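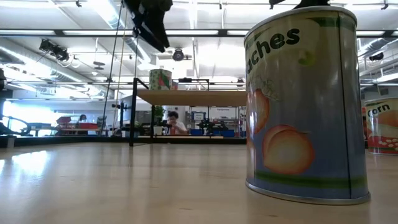 Lavmont, April 26, 2023

Bakberg Historical Wall Map: The Salt Wars of Ayala
Second printing, folded or rolled

The first printing of this map went out with the river on the wrong side of the fort, an error that would have surprised the garrison. It has been moved back. Owners of the first printing may exchange it, or keep it and win arguments with people who own the second.

The map covers the Ayala coast in the years when three ruling houses and one foreign trading company all claimed the same salt pans, sometimes in the same week. Each claim has its own color. Where claims overlap we have used stripes, and there is one district near the harbor that looks like a deck chair. Kimie Ichikawa, who drew it, spent most of March trying to make that district look dignified and then sent us an invoice.

Place names follow the spelling of the period. The period had several. The index lists 196 of them with the modern name alongside, plus a short list of villages that appear in the tax rolls and nowhere else. We suspect the tax collector.

On the back you get a family tree of the house of Solosus (nephews inherit, so read it sideways), a timeline of treaties, and a second timeline of when those treaties were broken. They are printed at the same scale so you can lay a ruler across both - the gap is often narrower than the ruler.

Details
Paper: heavy matte, uncoated. Takes pencil well and coffee badly.
Rolled: ships in a card tube, no folds.
Folded: ships flat in a sleeve. Refolding is left to the customer.
Print run: 3,000
Item number: 237
Classroom pack: 25 folded copies with one teacher's guide. The guide has dates in it. The students' copies have most of them too, so plan your quizzes accordingly.

Not included: frame, hanging rail, any opinion on who owned the salt.

Shipping
Rolled maps go out twice a week from Lavmont. Folded maps go with the regular mail. If your tube arrives bent, send us a photo of the label end and we will replace it - keep the bent one for a drafty window.

Also from Bakberg: Harbor Forts of Ayala, sheet one. Sheet two is late.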